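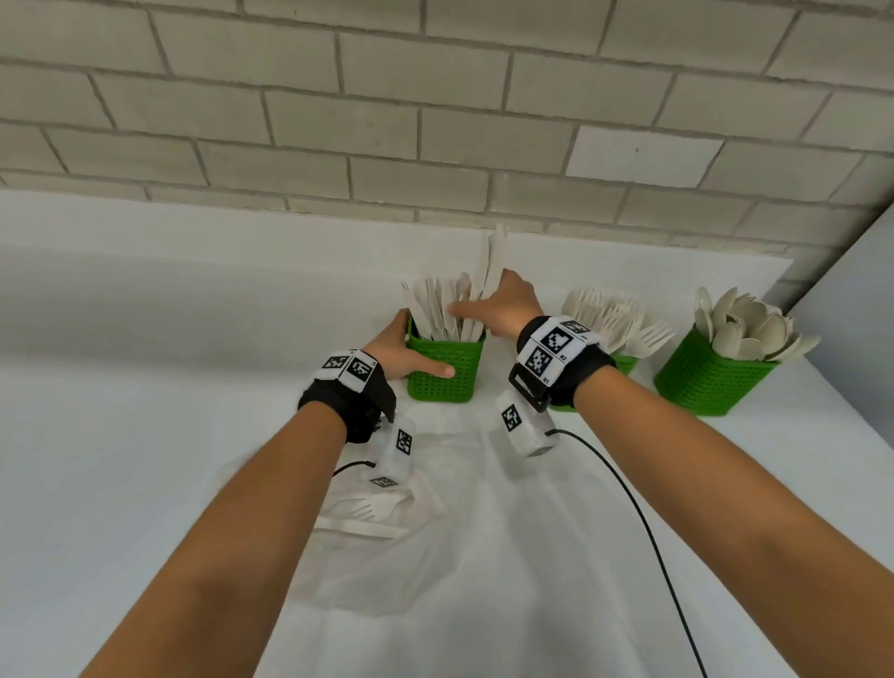

White knives in a green plastic basket, back of the table by the brick wall

Disposable cutlery for a hall supper, how much to buy?
Posted by cumbyhall, Sep 1, 2022

I'm ordering for a supper at the Grurden hall in January. We have 58 booked. It's soup, a hot main and a pudding, all on paper plates. The wholesaler sells plastic knives, forks and spoons in boxes of 1000 each, and the supermarket has small packs that cost a lot more apiece. Do I buy the boxes and store what's left, or just get what I need? Also, is it better to wrap a set in a napkin for each person or let them help themselves?

brunton_cook
Small packs for one supper, boxes if you do this more than a couple of times a year. You need two spoons a head with soup and pudding, so work that out first. Knives go slowest. We bought a box of them for the Brunton lunches and it lasted for years after the forks had run out twice. Ask if the wholesaler will split a box, ours did.

I wouldn't wrap. It takes an evening and people still come back for a clean spoon. Stand them in baskets at the end of the serving table, after the food, so hands are free while plates are being filled. Handles up.

tallpaul4
Use real ones and wash up.

Jotemeo
Washing up is fine if the hall has hot water and enough of a set. Ours has 4 forks and a ladle.

One thing to check is what the main is. Cheap plastic knives snap on anything tougher than chicken, and they go right through a paper plate. If it's a stew you can skip knives except for the butter. Keep leftovers in a lidded tub, mice got into our cardboard box and we threw out the lot.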